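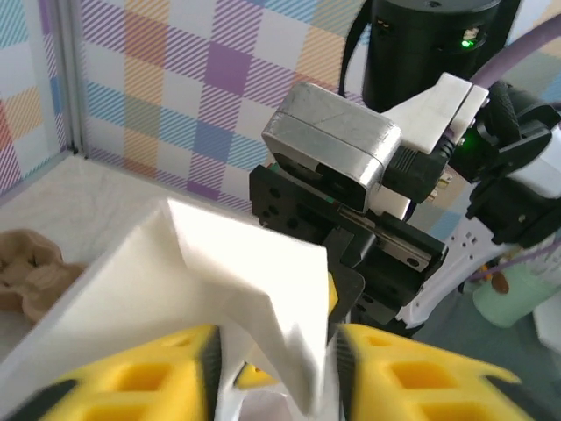
Mondham's packing swap finds a bigger home on Naylor Street

The Mondham packing swap, which has spent the past two winters squeezed into the back of a greengrocer's, is moving at last into a place with a proper door, a proper counter and, to the great relief of everyone who has ever stood in the rain outside with an armful of boxes, a porch.

The swap will open at the old Gallico shoe shop on Naylor Street on 25th February, with doors open from ten in the morning until the kettle runs dry, which on past form could be any time between three and half past four. The shop has stood empty since the Gallico family shut it up, and plenty of people in the town will remember being marched in there at the end of August to be measured for school shoes. The measuring stool is still in the window and is going to stay there.

For those who have not come across it, the swap is a simple enough thing. Most of us have a cupboard or a corner of the spare room where the boxes go, along with the tissue paper, the egg cartons, the padded envelopes and the odd bit of foam sheeting that came wrapped round a lamp. At the other end of town there are people who send out parcels for a living, or sell eggs at the gate, or are moving house next month, and who are paying good money for exactly the same stuff. You take in what you have and somebody else takes it away, and no money changes hands, although there is a tin by the door for the electric.

Hortensia Inga started it after she began selling her own mugs and bowls by post and was taken aback by what it cost to wrap them. "I was spending more on the box than on the clay some weeks," she said. "And then I would walk home on bin night past all these lovely boxes, perfectly good, sitting out on the pavement getting soggy. I started knocking on doors. People thought I was a bit odd, but they were very nice about it, and one lady gave me a cup of tea and a whole roll of bubble wrap that she'd had since her wedding."

She still does most of her own wrapping from the shelves, and has firm opinions about it. Mugs, she says, should be stuffed inside as well as wrapped outside, and the handle wants a twist of paper all to itself.

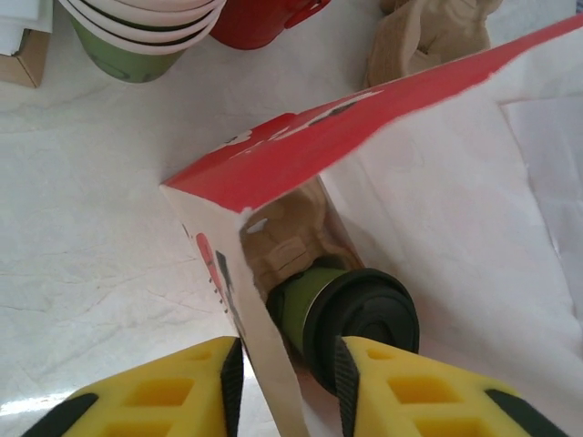 The greengrocer who gave up his back room for all this time is Cosimo Martinelli, and he was in good spirits when we called in, if a little wistful. He had agreed to lend the room for one month. He has had to climb over flattened cartons to reach his potatoes ever since, and says he will miss the company more than he will enjoy the floor space, though he has already measured up for a second fridge.

"In the beginning it was one shelf," he said. "Then it was the wall. Then one morning I came in and I could not find the sink. But you know, people came for a box and went out with a bag of oranges, so I have no complaints, and my wife says I talk to more people now than I did in the first ten years."

The new shop is a good deal roomier. There are 40 deep shelves along the two long walls, left over from the shoe shop days, and each has been given a label for one sort of packing, with egg cartons nearest the door so that people with hens can be in and out without taking their boots off. Larger boxes will be kept flat in the basement, which is dry, and which has been swept from end to end by Ryan Lightfoot and his two sons over several evenings. Mr Lightfoot runs a small removals firm from Skever Lane and has been the swap's best customer and its best supplier, sometimes on the same afternoon.

He asked us to pass on a request, and we are glad to do it. If you are bringing in boxes, please take the old address labels off, or at the very least go over them with a thick black pen. Last autumn a tea chest full of somebody's saucepans went on a long and unnecessary journey to a house in the next county, where it was politely received and, after a number of telephone calls, politely sent back.

The rent for the first year has been met by a grant of £1000 from the town fund, together with £165 raised at the soup lunch before Christmas. The landlord has knocked something off as well, and would rather we did not say how much in case his other tenants read this paper, which we hope they do.

Dehua Gu, who keeps hens out on the Mondham road and sells the eggs from a stall by her gate, is looking forward to the move for reasons of her own. She used to buy her cartons in and has not bought one since the swap opened. "They come back to me as well, that is what I like," she said. "I have one with a child's drawing of a horse inside the lid, and I have had it back three times now. I don't sell eggs in it any more, it is too precious. It lives on the windowsill."

Cartons must be clean, with no cracked egg stuck to the bottom, and any that have gone soft with damp should go straight in the recycling at home. The same goes for boxes that have had greasy food in them. Tissue paper is welcome however crumpled it may be. It gets smoothed out on the counter and laid under a board overnight, a job that seems to be much fought over on cold afternoons. Polystyrene shapes are accepted if they are whole, but please, no loose beads or chips unless they are tied up in a bag, as there was an incident with a draught and a split sack that Mr Martinelli is still finding traces of among the leeks.

Not every reader will be pleased about the choice of street, and it is only fair to mention that a few of the neighbours have written to us about parking. Naylor Street is narrow and the bays outside the shop are limited to twenty minutes. Sheila Staniforth, who lives opposite and has done for most of her life, was among those who wrote, and she was kind enough to come down and talk it over on her front step.

"I've nothing against it at all, I think it's a grand idea, and I shall be over there myself with my Christmas boxes," she said. "But folk will stop on the corner with their hazards on, you watch them. I would just like them to use the car park behind the library and walk round. It's hardly any distance and there's a bench halfway if you want one."

Mrs Inga says she agrees with every word of that and has put a sign up in the window to say the same. There is a hand trolley at the shop that can be borrowed for heavier loads, and the 139 bus stops at the bottom of the street for anybody coming in from the villages with something light enough to carry.

The opening day itself will be a relaxed sort of affair. There will be tea and a tray or two of Mr Martinelli's almond biscuits, and from eleven o'clock Mrs Inga will be at the counter showing how to pack breakables for the post, using some of her own seconds so that it won't matter very much if one gets dropped. Children can have a go at building something out of the boxes that are too battered to be used again, and there will be tape and string for that in the back room. Mr Lightfoot has promised to bring his van for anyone who is moving house soon and would like a stack of large cartons dropped at the door.

After that the swap will open three mornings a week, with the days and times posted in the window once it has been settled who can do which. If you could spare a morning now and then, or you happen to own a tape gun that still works, please put your head round the door. The greengrocer's will go on taking egg cartons over the counter until the end of the month for anyone who forgets.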